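Re: [handheld-demos] how many takes before you change the layout?

Gervasio Quezada wrote:
> We're at 80 takes of the same pick and the policy still falls apart
> if the cup moves a hand's width. Do you people shuffle things
> between takes, or only between sessions? And do you bother
> with the markers every time?

Hi Gervasio, hi all,

Oh, we've been there! At Adholm we had 79 lovely clean takes of one cup in one spot, and all the model learned was the spot. Now we shuffle a lot more (and grumble a lot more). Our current layout is the cup on its black tray on the little glass-topped table, with the books stacked next to it.

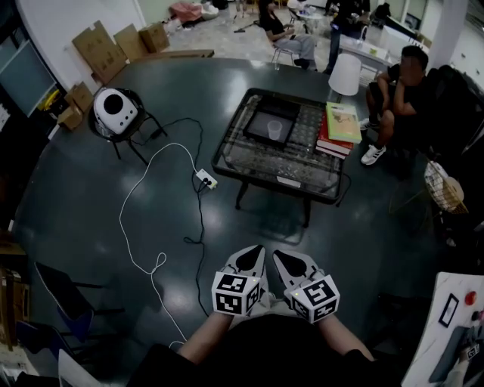 1. Shuffling

We move something every 2 takes. The tray goes somewhere else, or the books do, or whoever is holding the grippers starts from a different side. Small moves are fine, just keep making them. I write each one down in the Ninville log, because I never remember by Tuesday.

2. Markers

Yes, every time, sorry! We hold a marker card up by the gripper before a run and check the tracking.
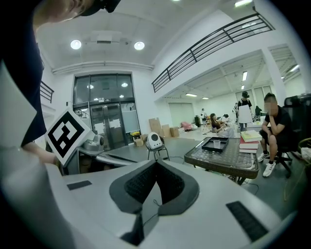
If the pose jumps at that point I throw the take away and start over. It feels slow, but cleaning up bad tracks later in Uvent cost me a whole January. I can send you the checking script if you want it, it's short and a bit ugly.

Has anyone tried the Urrutia loader with two-handed takes yet?

Cheers from Adholm

3 replies | 2 likes | Share this message
Contact the list owner | Copyright the respective authors | Back to top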